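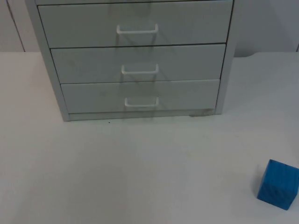 Week 7 handout: the drawer task

Search this site Go

Saturday, October 10, 2020
By Jinlong Tang

Print this page | E-mail to a friend

Hi all! These are my notes from the drawer session, tidied up a bit for anyone who missed it (and for anyone who was there but couldn't read my whiteboard writing, sorry). The job for your team is to get the blue cube off the table and into the bottom drawer, then shut the drawer. Sounds like a five-minute thing. The Pimberg team spent most of February on it last time, so please start early!

Break it up before you write any code. I'd go: find the handle, pull, let go, back right off, find the cube, pick, place, push shut. Every one of those gets its own function and its own test. 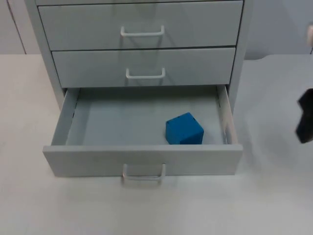
Fig. 2. Bottom drawer out, cube inside, gripper off to the right.

A few things I want in your write-up:

- How far your arm pulls, in mm. Stollari started with 148 and then argued about it for a whole class — pick a number, test it, write down why.
- Where the arm goes after it lets go of the handle. It needs a proper parking spot, clear of the drawer.
- What counts as "in". I say the whole cube is below the rim of the drawer. If your team wants a different rule, put it in writing first.

Now, the wrist camera. I love it, but it only knows what's in front of it, and if you turn the arm away you can lose most of the cabinet. Don't let your code guess a handle position from half a drawer front! Go back to the fixed view, get your bearings and try again.
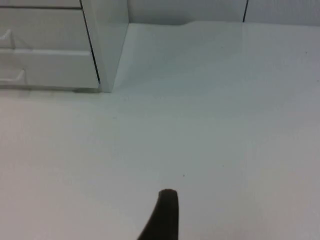

Fig. 3. Wrist view: fingertip at the bottom, cabinet at upper left.

For homework, log 28 tries with the same settings and mark each one pass or fail. Fails are fine, I'd much rather read about those. Name your file with your team name first (Coutinho and Dukidach, I'm looking at you) and colour the failed rows red so I can find them.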